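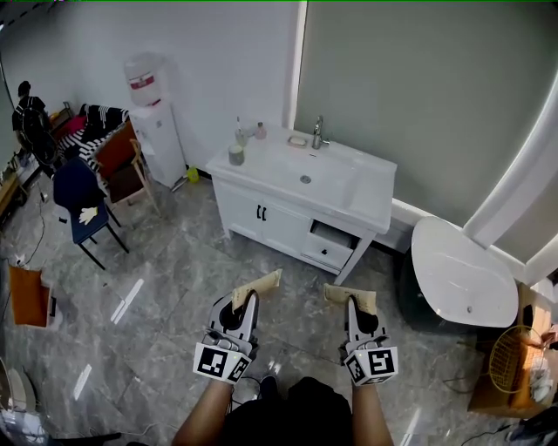 Paper strips held in a pair of hand-held grippers, tiled floor.

Otbridge Student Robotics Club
Household and Workshop Tips for Members Using the Hand-Held Grippers

The following advice is issued to all members taking part in the Stasano project. It applies to practice at home as well as to sessions in Workshop 3, and replaces the sheet given out in August. Members under 16 should read it with a parent or guardian before a pair of grippers is signed out.

Choosing where to work

A hard, level floor is preferred. Tile, vinyl and sealed wood are all suitable. Thick carpet hides small items and sheds fibres, which find their way into the finger joints and are tedious to remove. Where only a carpeted room is available, lay down a plain sheet of hardboard and tape the edges.

Polished tiles reflect ceiling lights and windows. If the reflections are strong, draw a curtain or switch to a lamp placed to one side. Members have reported good results with two small lamps on opposite sides of the room, both turned towards the wall.

Kitchens and bathrooms may be used with the agreement of the household. Keep the grippers clear of basins and running water, and dry your hands before picking them up. Close drawers and cupboard doors at knee height before walking about with both hands occupied. Chargers and extension leads should be run along the skirting board and taken up at the end of the session.

Footwear is required. Closed shoes with a flat sole are best; slippers and socks are not accepted in the workshop and are discouraged at home.

Preparing paper and card strips

The Stasano tasks for the first half of the course use paper or thin card. Old folders, cereal packets and parcel wrapping are all acceptable. Glossy card slips in the fingers and should be kept for the later exercises.

Cut each strip to a length of 200 mm with a metal ruler and a craft knife on a cutting mat. Scissors will do for paper, although long cuts tend to wander. Strips that have been folded should be pressed overnight under a heavy book.

Store finished strips flat in a large envelope, marked with the member's name and the type of card. A strip that has gone soft in the middle should be moved to the recycling, as it will bend differently each time and spoil the comparison between attempts. Do not tape a torn strip. Tape leaves residue on the finger pads.

Holding and carrying

Rest both elbows against the body between attempts. The grippers are light, but an hour of work with the arms held forward is tiring, and most dropped pieces occur late in the session. A break of five minutes in each half hour is expected.

Pinch the strip near one end and close the fingers slowly. Firm pressure creases the card and leaves a mark that will be visible in later attempts. When a strip is held in each hand, tilt both upward slightly before moving, so that the free ends do not catch on clothing. Long sleeves should be rolled to the elbow. Bracelets, lanyards and loose cuffs must be removed.

Beginners commonly watch one hand and forget the other. Mrs Maribeth Tiongson, who teaches the introductory class, recommends practising a simple pass from left to right until it can be done at an even pace, and only then adding the turn. Members who find the pass difficult may begin with a folded tea towel.

Looking after the marker cubes

The patterned cubes near the wrist must be kept clean and unmarked. Hold the gripper by its handle and keep fingers off the printed faces. Dust may be removed with a dry lens cloth. Household sprays, glass cleaner and baby wipes are not to be used, since they dull the print and lift the corners.

A scratched or peeling face should be reported on Form 282 before the next session. Please do not touch up the black areas with a felt pen. The ink has a sheen that the printed surface lacks, and the whole cube then has to be replaced. Replacement faces are kept in the grey drawers beside the workshop sink and are fitted by staff.

Cubes should never be swapped between the left and right grippers. If one has come loose, put the pair back in its case and return it as it is.

Cleaning the fingers

Wipe the finger pads with a cloth dampened with plain water and allow them to dry fully. A wooden cocktail stick will clear card dust from the grooves. Stubborn residue from sticky labels responds to a soft pencil rubber, worked in one direction. Oil of any kind is not permitted on the joints; a stiff gripper should be brought in.

Storage at home

Keep the case indoors and away from radiators. The top of a wardrobe is satisfactory. Car boots, sheds and conservatories are not, in any season. Lay the grippers in the foam with the fingers slightly open.

Small parts are easily mislaid. A lidded jam jar is sufficient for the spare screws, and a strip of masking tape on the lid serves as a label.

Before and after each session

Clear a space wide enough to turn round in with both arms extended.
Check that each gripper opens and closes freely.
Set out the strips on the side of the weaker hand.
Tell others in the household that work is about to start, and agree where they will be walking.
Afterwards, pick up all offcuts and enter the session in the log book.
Return furniture to its usual place.

Entries in the log book should state the material used, the number of attempts and any fault noticed. Unsuccessful attempts are to be recorded in full. Mr Konrad Wasilewska reviews the books at the end of each month and will return any that are incomplete.

Working alongside Arthur

Members who have completed the paper tasks may book time with Arthur, the club's bench arm. Bookings are made on the sheet by the workshop door. Two members must be present throughout, one of whom stays beside the stop button and handles nothing else. Strips for Arthur are cut from the club's own stock, and home-made strips should not be placed on the bench.

The bench is to be wiped down before the arm is switched on. Drinks remain on the shelf outside.

The Stalluretti Cup

Teams entering the Stalluretti Cup will be asked to complete the strip pass, the fold and the stacking task using their own prepared materials. Bring at least twice the number of strips required, packed flat between two boards. Last year's winning team scored 898 points and had practised largely at a kitchen table. Entry forms are available from Mrs Tiongson and must be returned with a signed log book.

Lost or damaged equipment

Report any loss to the workshop desk before 4.30 pm on the next session day. No charge is made for ordinary wear. Cases returned without their foam will be charged at cost.

Suggestions for further tips may be left in the tray at the workshop desk, with the member's name and class.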